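In praise of the boring kitchen

I have spent most of this year collecting demonstrations of a simulated robot arm tidying up around a coffee machine, and I want to make a case for doing it by hand, slowly, with a person at the controls for every single run. People in my corner of the field keep asking when we'll automate it. I hope we take our time!

Our set stands at 2,576 runs. Each one is somebody steering the arm through a small kitchen chore: the kettle, the cup, the tray, the shelf over the counter. It sounds dull, and for the first week it is. Then you start noticing how differently two people do the same thing. Hwa-young Baek comes down over a handle almost vertically and waits a beat before she closes the fingers. Lumturie Kos sneaks in at a slant and is gone again before I've finished blinking. Both ways work, and I love that the learner gets to see both.
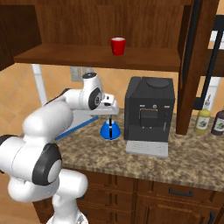
A script would give us one way, 2,576 times over. We tried it in August, with a planner we called Driscombe, and it made 980 beautiful runs overnight. Every path was smooth. The policy we trained on them was lovely to watch until a grasp went slightly wrong, and then it had no idea what to do, poor thing, because it had never seen anybody recover from anything. Mixing in just 214 of the human runs (the messy ones, with the second tries and the little wiggles) helped more than any setting I'd touched all summer.

So I've become a fan of mess. I used to delete a run if the operator hesitated. Now I keep it as long as the task gets done, and I tag the hesitation. Keltov, our labeling tool, has a field for that, which I had ignored for months.

The fair objection is cost. A person gets tired, and a tired person makes strange data. We stop at 2 hours a sitting, and I'd defend that limit against anyone with a deadline.

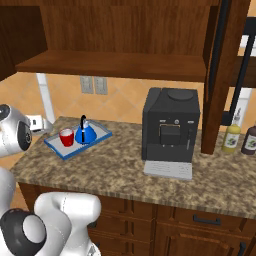 What I'd collect next

More starting positions, first of all. Move the tray, turn it, put the cup somewhere awkward. And more operators, including a few who have never driven an arm before. Their first ten runs are gold.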